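Wanted: people willing to have their vegetable growing claims checked
5/7/02
By Illia Kravets

Every village show in this part of the country has someone who will tell you that their beans doubled after they planted by the moon, or that a spoonful of sugar in the watering can put inches on the marrows. I have been listening to this for years. I have also printed a fair amount of it in the Gustport newsletter, and I am no longer comfortable doing so without asking how anyone knows.

So we are looking for growers to take part in a plain trial, to run from now until the end of October. We need 17 households within reach of Gustport or Larnent. You don't have to be any good at gardening. A few people who are bad at it would be useful, as most advice is written by those who would have got a decent crop whatever they did.

Each household will look after two beds, side by side, of the same size and with the same soil as far as we can manage it. One bed gets the treatment and the other gets water and weeding. The treatments are the usual ones: seaweed feed, comfrey tea, sugar water, cold tea leaves, copper wire pushed into the soil, and talking. Yes, talking. Three people asked for it and I could not think of a fair reason to leave it out.

We will send you young plants of squash or dwarf bean. They have been raised together at the Hrytsenko nursery and you will not be able to choose which you get. The feeds come in plain bottles marked with a letter, and some of the bottles hold nothing but coloured water. You won't be told which until the end. If that bothers you, this is probably not the trial for you, and I would rather hear so now than in September.

A word about size, which is what most people care about. The big pumpkin has done more harm to sensible talk about feeding plants than anything else I can name. A man grows a monster, he says it was the seaweed, and the next year half the allotments smell like a harbour. What he leaves out is the seed he started with, the fruits he cut off so that one could have the lot, and the heap of manure underneath.

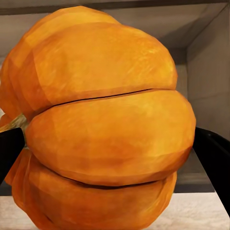 Olena at the Larnent allotments read a draft of this and disagreed. She says that growers have always learned by watching what the next plot does, that her mother's comfrey worked for thirty years before anyone wanted to weigh it, and that one poor summer of figures will be used to tell old people they were wrong. She has a point about the one summer. Slugs or a wet August could spoil the whole thing, and if that happens the report will say so.

What you would have to do

Weed and water both beds alike. Feed once a week, from the bottle, on the day you picked at the start. Pick when ripe and weigh everything, including what you would normally throw on the heap. Write it down on the sheet the same day – not from memory a fortnight later. Please don't give the weaker bed a bit extra out of pity. People do this, and they do it without noticing.

It should take 10 minutes most evenings and a bit longer in a dry spell. Someone will call on each household 2 times before the end, by arrangement, to look at the beds and copy the sheets.

What you get

Not much. You keep the crop. There is 10 pounds towards your water and the loan of a kitchen scale, to be given back. There is no prize for the heaviest anything. Your results will be printed without your name unless you ask for it to be there.

Who should not apply

Anyone who sells plant feed, or whose husband or wife does. Anyone going away for more than a week in August. Sostaleo, who make one of the bottled feeds, have kindly offered to supply the lot and print the report. We said no thank you and bought ours over the counter.

If you are sure you already know the answer, do apply, whichever answer it is. Write a few lines saying where your beds are, how much sun they get and what you have fed them in the last two years. Post it to the newsletter box at the Gustport library, or hand it in at the Hrytsenko nursery till. Your plants will be ready to collect as soon as we have written back.

Recent items
Larnent allotments: waiting list and rents
Do coffee grounds put off slugs? Your letters
Water butts, second-hand, buyer collects
Gustport newsletter needs a proofreader
Notes on saving bean seed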